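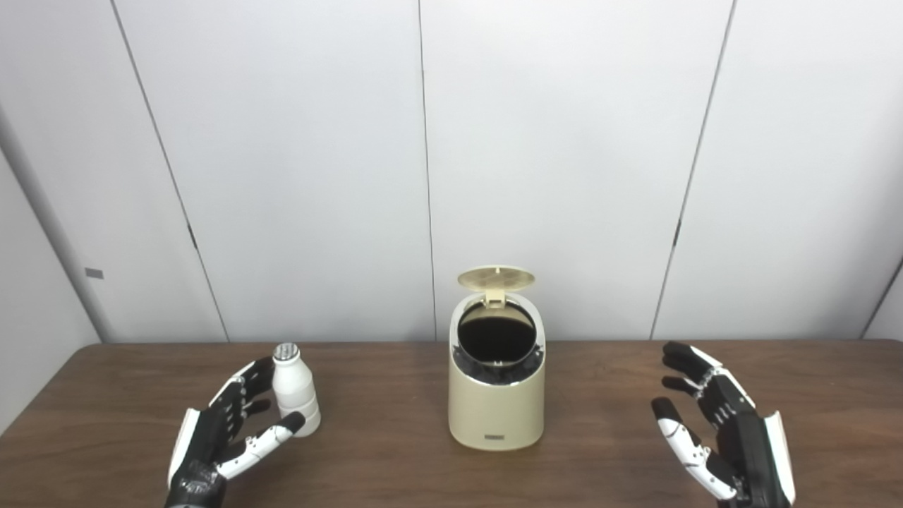
Are the tabletop bins keeping bottles and wrappers off the tables?
Partly. Tables with a bin are cleaner at closing than tables without one, but the gap has been shrinking since the first month and I would not pay for more bins on the strength of it.

Progress report to the Tremblay Fund, Apr 8, 2026
Shared tables project, Bosovard building

What the grant has paid for so far
We have placed 34 small lidded bins on the shared tables at Bosovard. They are the beige model with the white rim, bought through Geleck, and we fit them with black liners folded over the rim. The price including liners came to 639 dollars. The application promised the bins would be out by December, and they were. It also promised less work for the evening crew, and I can't find that in the time sheets.

What we have seen
Wrappers, tea bags and napkins go in the bin. Drink bottles mostly don't. A short bottle takes up a good part of a bin this size, so people stand it on the table next to the bin and leave. The crew then picks up the bottle and changes the liner too, which makes two jobs where there used to be one.

The lid was sold to us as the main feature. I was doubtful then and still am. Some users leave it up, some press it down on a full liner, and the crew has to straighten it either way.

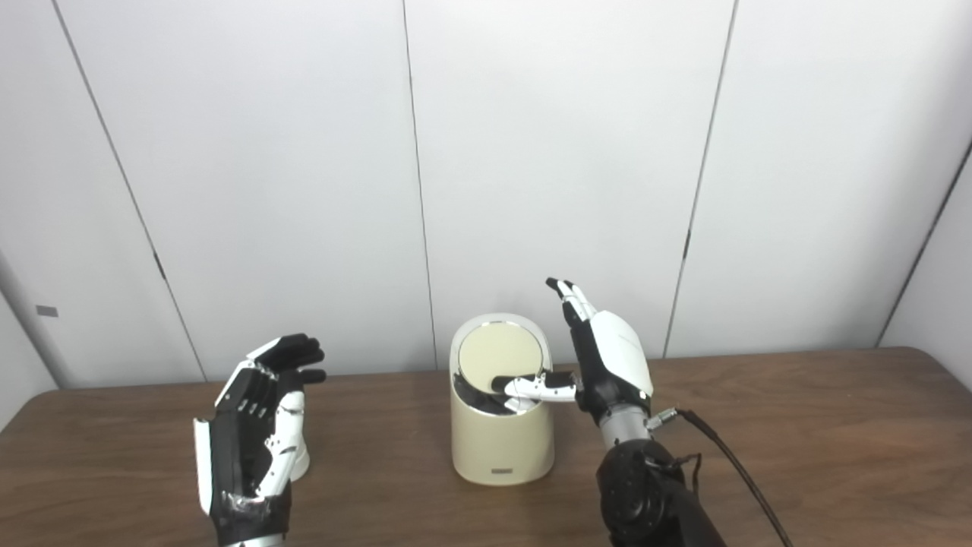

Qianru Tang disagrees with most of this and asked that it be put on record. In her view the bins work fine and we are emptying them too late in the day, so of course the bottles end up outside. She would add a midday round before changing anything else.

It's a fair point and we will test it on the second floor. I would only note that a midday round is paid labor, and the original case for the bins was that they would save some.

Survey
We received 85 replies. Most people said they liked having a bin within reach. Liking a bin and using it are different things, and the survey didn't ask about bottles, which was our mistake.

Next period
Run the midday round on one floor only. Put a larger bottle bin by the door in the Tarine room and leave the tabletop bins where they are. No further purchases until both have been checked against the time sheets.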